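About Citelow Toy Library

Citelow lends puzzles, games and sorting toys to families and child care centres in Vestthorpe. Gilles Marchal started it with 14 puzzles and a borrowed cupboard. The catalogue now holds 3221 items, and 1000 of them are for children under five.

Every returned puzzle is laid out on the cream table and put back together before it is shelved.

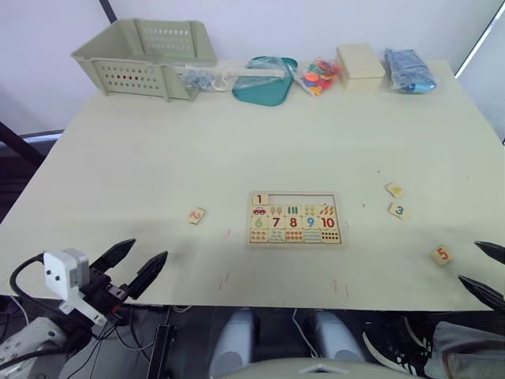
Number board with some tiles still to go back in.

Number boards are among our most borrowed items. Each numeral from 1 to 10 has a matching picture tile, so children can practise counting as well as fitting shapes. Small parts are kept in clear bags.
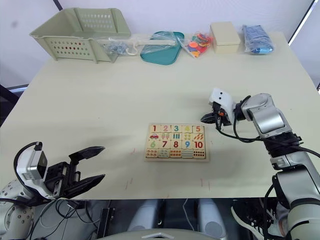
Membership runs from June to June and covers one household. Centres can join under the Bondarchuk plan and borrow in bulk.

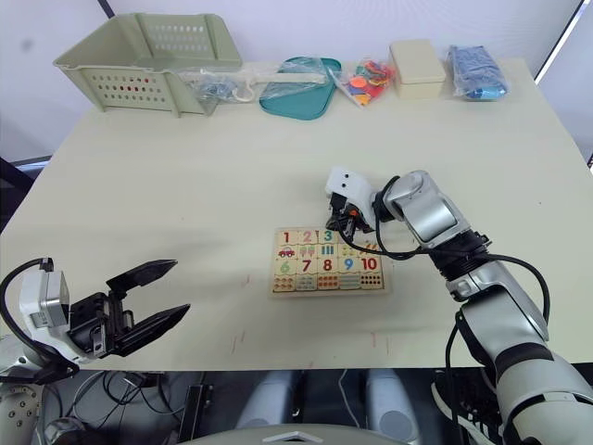

What happens if we lose a piece?
Tell us when you bring the puzzle back and we will try to match it from our spares drawer.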